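Den Tisch abräumen, bevor die Tischdecke dran ist

Meine Mutter hat früher immer gesagt, ein Tisch ist erst dann abgeräumt, wenn man die Decke ohne Nachdenken ausschütteln kann. Ich denke oft daran, wenn ich nachmittags vor unserem großen karierten Tisch stehe, auf dem sich wieder alles versammelt hat, was im Lauf des Tages keinen besseren Platz fand. Ein paar Stifte, ein Lappen, Wasserflaschen, die Pflanze sowieso. Es ist ja nie viel, und gerade deshalb bleibt es so gern liegen!

Ich fange inzwischen immer mit den Flaschen an. Die stehen hoch, kippen leicht, und wenn man beim Wischen mit dem Ärmel hängen bleibt, ist das Malheur da. Angebrochene Flaschen bekommen bei uns einen kleinen Strich auf den Deckel, für jeden eine andere Farbe, dann trinkt auch jeder seine eigene leer. Das hat uns schon manchen Streit erspart — und manchen halben Liter abgestandenes Wasser im Ausguss.

Danach kommen die Stifte. Bitte immer erst prüfen, ob die Kappe wirklich fest sitzt, am besten mit einem kleinen Druck, bis es klickt. Ein offener Filzstift auf einer Stoffdecke ist ein Ärgernis, das ich niemandem wünsche. Ich lagere Filzstifte liegend in einer flachen Schachtel, so trocknet die Spitze nicht so schnell ein.

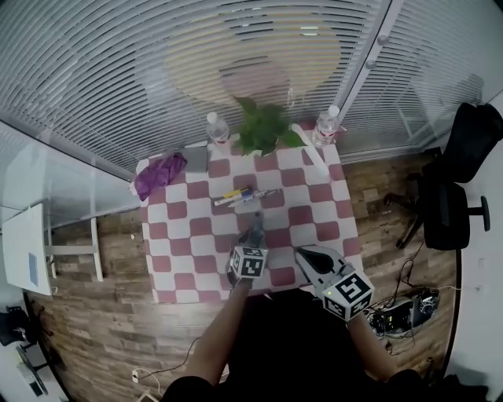
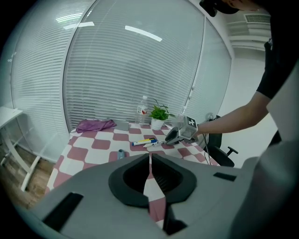
Fotos: Razia Gondal

Der lila Lappen ist übrigens mein Liebling für solche Arbeiten. Ein kräftig gefärbtes Tuch wasche ich beim ersten Mal immer allein und spüle es so lange nach, bis das Wasser klar bleibt, sonst hat man auf den hellen Karos schnell einen Schleier. Zusammengeknüllt sollte so ein Tuch auch nicht über Nacht liegen, wenn es feucht ist. Lieber über die Stuhllehne hängen, dann riecht es am nächsten Morgen noch frisch.

Die Topfpflanze hebe ich ganz zum Schluss herunter, mit beiden Händen und einem alten Teller darunter, denn aus dem Topf rieselt gern ein bisschen Erde. Wo sie schon einmal unterwegs ist, bekommt sie gleich eine kleine Pflege: die Blätter mit einem weichen, leicht feuchten Tuch abwischen, welke Stiele herausnehmen und den Topf ein Stück drehen, damit sie nicht nur zum Fenster hin wächst. Das macht mir ehrlich gesagt mehr Freude als das ganze übrige Aufräumen!

Nun zur Decke selbst. Ich falte sie von allen vier Ecken zur Mitte, trage sie wie ein Bündel nach draußen und schüttle sie dort aus. In die Maschine kommt sie bei 30 Grad, mit wenig Waschmittel und nicht zu voll beladen. Rotweinflecken oder Tinte behandle ich vorher, aber immer erst an einer Ecke ausprobieren, ob die Farbe das mitmacht. Aufgehängt wird sie möglichst glatt und im Schatten, damit das Rosa nicht ausbleicht. Meine Nachbarin in Skenditz bügelt ihre Karodecken noch leicht feucht von links, und ich muss zugeben, die Kanten sehen bei ihr schöner aus als bei mir.

Und wenn der Tisch einmal leer ist, wische ich die Platte darunter gleich mit ab und lasse sie gut trocknen, bevor wieder Stoff darauf kommt. Bei Jalousien im selben Zimmer lohnt es sich, vorher die Lamellen abzustauben, von oben nach unten, sonst landet alles auf der frischen Decke. Ein Paar alte Baumwollsocken über die Hände gezogen, und es geht erstaunlich flott.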